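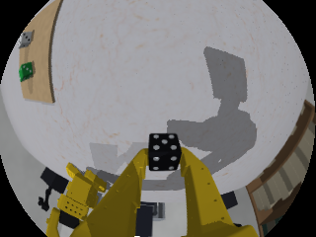 Fig. 1. A black die held between two yellow fingers, computer rendering.

International Security, introductory course
Handout 6: Missile tests, warnings and the problem of notice
Lecturer: Dorota Sowa. Seminar groups: Edmund Zawadzka.

1. What we discussed last time

In the previous lecture we spoke about deterrence in general. I asked you to remember one sentence: a threat works only when the other side understands it and believes it. Today we stay with the same question, but we look at a smaller matter, namely how states tell each other that they are going to launch something, and what happens when they do not tell.

2. Why give notice at all

A missile in its first minutes looks very similar whether it is a test, a satellite launch or an attack. The early warning system of the neighbour sees heat, then a track, and the officers on duty must form an opinion quickly. If they knew about the launch before, the opinion is much easier. For this reason states began, during the Cold War, to inform each other of certain launches.

There are also very ordinary reasons. Ships and aircraft must stay away from the place where the parts of the rocket fall down. So a notice to sailors and a notice to pilots are published, with the area and the hours in which it is closed. These notices are written by civil offices, they are public, and students are often surprised how much can be learned from them.

3. Kinds of notice

Please distinguish the following, as in the written test many people mix them.

Safety notice. Addressed to everybody who uses the sea or the air. It says where and when. It usually does not say what is launched.

Bilateral notification. Addressed to one other government under an agreement between the two. It can contain the type of missile and the launch area. As a rule it is not published.

Multilateral declaration. Addressed to all members of some arrangement. The Hague Code of Conduct, from 2002, is the one you should know. It is politically binding, but it is not a treaty, and it has no inspectors.

Public statement. Made by a ministry or a state news agency, sometimes before the test and more often after it. It is the least exact kind, and it is frequently meant for the home public.

4. The Kisavska exercise

For the seminar we use a case prepared in our department. The coastal state of Kisavska announces a closed area at sea for 10 days in November. The area is 35 kilometres wide at its narrow end. Its neighbour, Arkbridge, receives no direct notification, although the 2 states exchanged such messages in earlier years. The Kisavska ministry speaks of "routine technical work". The opposition newspaper Walczak Daily writes that fuel lorries were seen on the road to the coast. The agency Presport repeats this report, but it does not name any source of its own.

Read the case papers and prepare short answers, not more than one page together:

a) Which kinds of notice from section 3 are present, and which one is missing?
b) Is the missing one a breach of something, or only unfriendly?
c) How many independent sources do we have for the fuel lorries? Think carefully before you write the number.
d) What could the government of Arkbridge say in public that leaves Kisavska a possibility to step back?

In question d) the groups of last year nearly all wrote a very strong warning. I understand the temptation. But try to read your own text with the eyes of the minister in Kisavska, who also has a parliament and newspapers, and then decide if you would still send it.

5. A remark about language

Diplomatic words have a certain order of strength, even if no dictionary fixes it. "We are following the matter" is weak. "We are concerned" is a little stronger. "Provocative" already judges the intention of the other side. "Unacceptable" suggests that something will follow, and if nothing follows, the next use of this word will be weaker. When you quote a statement in your essay, quote the exact word and say who used it. A spokesman, a minister and an unnamed official are three different things.

I ask you also to be careful with the verb "to test". A government may call a launch a test, a satellite launch or an exercise. In your essay you should first write what the government calls it, and after this what other states call it. Your own opinion can come later, when you have shown both.

6. Organisation

The seminar begins at 10 in the usual room. Mr Zawadzka will collect the pages at the beginning, so please print them at home. Who cannot come should send the page to him before the seminar, not to me.

The essay can be written on section 3 or on section 5. A comparison of two public statements about the same launch is welcome, but choose statements which you can read in the original language. If you use a translation, write whose translation it is.

For the next lecture, please read the chapter on hotlines and crisis communication. The part on naval incidents can be left out, we will come back to it after the written test.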